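[rirnach-dev] Re: 신발 정리 태스크, 데이터 골라쓰기 결과

보낸이: Định Mạc
받는이: rirnach-dev 목록
날짜: 2023년 3월

답 늦어서 미안합니다. 회의 사이에 급하게 씁니다. 오타는 알아서 읽어주세요.

지난 메일 인용:

> 공유해주신 표 봤습니다. 질문 몇 개요.
>
> 시연 2,000개 전부로 학습한 모델보다 골라낸 400개로 학습한 모델이 낫다는 건데, 이게 고르는 방법 때문인지 그냥 긴 시연이 빠져서 그런 건지 구분이 안 됩니다. 길이만 맞춘 무작위 부분집합하고 비교한 게 있나요? 표에는 없던데요.
>
> 그리고 성공 판정 기준이 뭔지 모르겠습니다. 랙 위에 올라가 있기만 하면 성공인가요, 아니면 뒤꿈치 방향까지 보는 건가요. Drutmont 쪽 평가는 전자였던 걸로 기억하는데 그러면 숫자를 나란히 놓으면 안 될 것 같아요.
>
> 마지막으로 슬리퍼. 학습에 들어간 건지 테스트 전용인지요. 발표 자료에 넣기 전에 확인하고 싶습니다.
>
> Grønli 데이터로도 돌려볼 생각인데 전처리 코드 받을 수 있을까요.

순서대로 답합니다.

1) 길이 맞춘 무작위 비교

했습니다. 표에서 빠진건 제 실수. 길이 분포 맞춰서 400개 무작위로 뽑은 것, 시드 2개. 둘 다 전체 데이터 모델과 거의 차이 없음. 그러니까 길이 효과는 있어도 작고, 나머지는 고르는 기준에서 나온다고 봅니다. 시드가 적은 건 압니다. GPU가 없어서요. Amusbridge 서버 풀리면 더 돌릴 예정.

고르는 기준 다시 적으면: 시연마다 그리퍼가 열리는 시점을 잡고, 그 직전 구간에서 손끝 속도 방향이 몇 번 뒤집히는지 봅니다. 많이 뒤집히는 시연은 사람이 놓을 자리를 찾느라 헤맨 것. 그걸 버립니다. 그게 전부입니다. 학습된 점수 모델 없음. 처음엔 점수 모델도 만들어봤는데 조명을 보고 점수를 매기더라구요. 창가에서 햇빛 센 시연은 다 낮은 점수. 버렸습니다.

주의: 임계값이 로봇 제어 주기에 걸려있음. 주기 다르면 속도를 다시 샘플링하고 쓰세요. 안 하면 전부 버려집니다. (제가 해봤음)

2) 판정 기준

세 단계로 나눠서 기록합니다. 
놓임: 그리퍼가 떠난 뒤 신발이 랙 위에 남아있다.
방향: 뒤꿈치가 앞쪽, 오차는 눈으로 판정.
짝: 두 짝이 나란히, 같은 방향.

표의 숫자는 "짝"입니다. Drutmont 평가는 말씀대로 "놓임"이 맞아요. 나란히 놓으면 안됩니다. 제 쪽 "놓임" 숫자를 따로 뽑아서 표에 열 하나 추가할게요. 논문 초안 캡션도 고쳐야 함, 누가 먼저 열면 좀 고쳐주세요.

"짝" 실패를 다 다시 봤는데 19건입니다. 제일 흔한 건 첫 짝이 옆으로 눕듯이 놓이고 모델이 그대로 두번째 짝으로 넘어가는 경우. 두번째 짝 자체는 잘 놓습니다. 첫 짝이 틀어졌다는 걸 보고도 안 고침. 시연에 고치는 동작이 거의 없으니 당연하다면 당연한데, 고르는 기준이 그런 시연을 더 지운다는 게 문제예요. 고쳐 놓는 동작은 속도 방향이 많이 뒤집히니까. 이건 한계 절에 써야 합니다. 안 쓰면 리뷰어가 씁니다.

다른 하나는 봉 사이로 앞코가 빠지는 것. 크롬 봉이 반짝여서 깊이 값이 비는 자리가 생기고, 그 근처에서 높이 추정이 튑니다. 깊이 입력 빼고 RGB만 넣으면 줄어드는지 확인중. 아직 숫자 없음, 인용하지 마세요.

3) 장면과 물체

랙은 검은 옆틀에 크롬 봉, 벽 앞에 세워둠. 카메라는 헤드. 신발은 회색 운동화와 하늘색 슬리퍼. 운동화는 학습과 테스트 둘 다, 슬리퍼는 테스트 전용입니다. 발표 자료에 그렇게 써도 돼요.

슬리퍼가 재밌는데, 잡는 건 의외로 잘 됩니다. 끈 근처를 집어요. 놓을 때가 문제. 운동화 기준으로 배운 기울기로 내려놓으려다 보니 바닥이 얇은 쪽부터 닿습니다. 

랙 맨 윗단, 운동화 한 짝. 앞코가 왼쪽으로 가 있어서 "놓임"만 성공, "방향"은 실패로 칩니다.
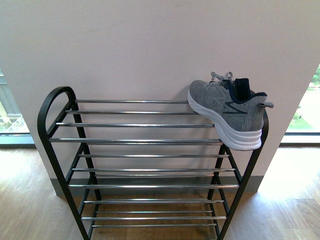
한 켤레, 뒤꿈치 앞쪽. 그리퍼가 아직 위에 있음.

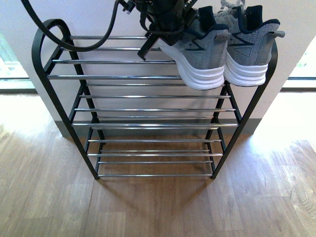
같은 기준으로 "짝"까지 성공으로 보는 배치.
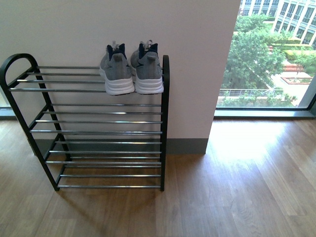
슬리퍼, 랙 위쪽 공중. 손가락이 끈 가까이를 물고 있음.

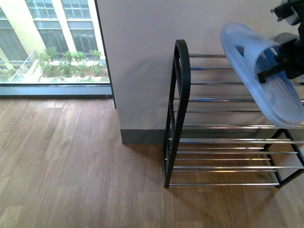 4) 전처리 코드

저장소 filter 폴더에 올렸습니다. README는 아직 엉망. Grønli 데이터는 그리퍼 열림 값이 반대 부호로 저장돼 있었던 걸로 기억해요, 돌리기 전에 한 시연만 그려서 확인하세요. 부호가 틀려도 에러는 안 나고 잡는 순간을 놓는 순간으로 착각합니다. 그러면 엉뚱한 시연이 남음.

결과 나오면 이 스레드에 그냥 붙여주세요. 새 스레드 만들지 말고. 7월 마감 전에 표를 한 번은 합쳐야 해서요.

5) 부탁 하나

방향 판정을 저 혼자 했습니다. 한 사람 더 있어야 해요. 영상 폴더 링크는 위키 Rirnach 페이지에 있고, 모델 이름은 가려놨으니 그냥 보고 적으면 됩니다. 제 판정표는 다 적은 다음에 열어주세요.

Định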